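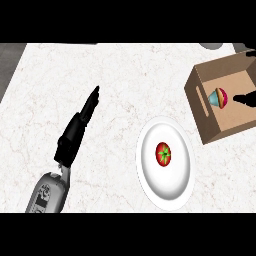
Renham Hunt

The Renham Hunt is a recurring grid-wide item hunt held in the virtual world Zalgate. Participants travel between stores run by resident creators, search each one for a small hidden object, and receive a free or low-priced item when they find it. The hunt was founded by the scripter and builder Kevin Hanrahan and is named after Renham, the harbor region where its starting point has always stood. It takes place each June and is open to all residents with a basic account.

Background

Item hunts were already common in Zalgate before the Renham Hunt was established. Most were organized by a single store, which would place a number of prizes on its own land to attract visitors. Grid-wide hunts extended the practice by linking many stores in a fixed order, with each location providing a landmark to the next. These hunts were popular but difficult to manage. A store that closed or moved during the event could break the chain, leaving participants with no way to continue.

Hanrahan, who had taken part in several such events as a merchant, proposed a hunt in which the order of stops would be held by a central server and delivered through a wearable display. A closed location could then be removed by the organizers without affecting the others. An early version was tested on the Renham waterfront with seven stores, all of them tenants of the same estate. The following hunt was opened to merchants from other regions.

Format

Each participant collects a free kit at the starting point. The kit contains a heads-up display, a notecard with the rules in several languages, and a landmark to the first store. When worn, the display shows the name of the current stop, a short written hint, and a button that opens the map.

The hidden object is the same at every location in a given year. Past objects have included a brass key, a paper lantern and a glass float. Merchants may resize the object within limits set by the organizers, but they may not make it transparent, bury it inside another item, or place it where an avatar cannot reach it by walking. Touching the object delivers the prize and advances the display to the next stop.

Stores are assigned to one of two paths:

Harbor Path – prizes are free. Stores on this path are usually newer, and the stops may be visited only in order.

Upland Path – prizes cost 2 credits each, paid directly to the merchant. Stops may be visited in any order once the first has been completed.

Participants may follow both paths, but only one display can be active at a time. Progress is saved when a display is removed, and it can be resumed until the hunt closes.

Prizes

Every prize must be made for the event and may not have been sold or given away before. Clothing, furniture, garden items, hair and animations are all accepted. Items are generally delivered with permission to copy but not to transfer, a rule intended to prevent resale. Merchants are permitted to sell the prize, or color variations of it, after the hunt has ended.

A separate completion gift is awarded to those who finish an entire path. It has traditionally been a small building or vehicle with a harbor theme. The gift for the 2019 hunt, a working ferry landing with adjustable mooring posts, was contributed by the store Flanagan.

Organization

Applications open in the spring. Applicants must have a store that has been in operation for at least 90 days and must agree to keep it open to the public for the full length of the event. Stores are inspected before acceptance, mainly for access and for the number of scripts running on the land. The schedule and list of stops for the 2019 hunt were published on Wednesday, May 29, 2019, and named 174 participating stores, the largest number accepted up to that time.

Hanrahan managed the hunt alone during its first years. He was later joined by Hongjun Lu, a mesh creator who rewrote the hint system and took over the inspection of stores. Lu also introduced the practice of reviewing hints before release, after complaints that some were too vague to be useful or gave the location away entirely.

Blog coverage is handled by a group of approved writers, who receive the prizes one week early. Approved writers are expected to show a minimum number of items and to credit the creator of each.

Participation

The organizers publish one figure after each hunt, the number of residents who completed at least one path. This figure reached over 1408 in 2019. The total number of kits handed out is not released, as many residents collect more than one.

Criticism and changes

Heavy traffic at the starting point has been a recurring complaint. On opening day the Renham region has often been full for hours, and residents with slower connections have reported being unable to load the kit dispenser. A second dispenser was later placed in the neighboring region of Wetitz – at first as a temporary measure – and it has since become a permanent part of the event.

Some merchants have objected to the rule against transparent objects, arguing that it makes the hunt too easy for experienced participants. Others have noted that residents commonly use area search tools to find the hidden object without exploring the store. The organizers have declined to ban such tools but now give the object a different name at every stop, and decoys carrying similar names are allowed on the Upland Path.

See also

Commerce in Zalgate
Heads-up display (virtual worlds)
Renham (region)
Wetitz (region)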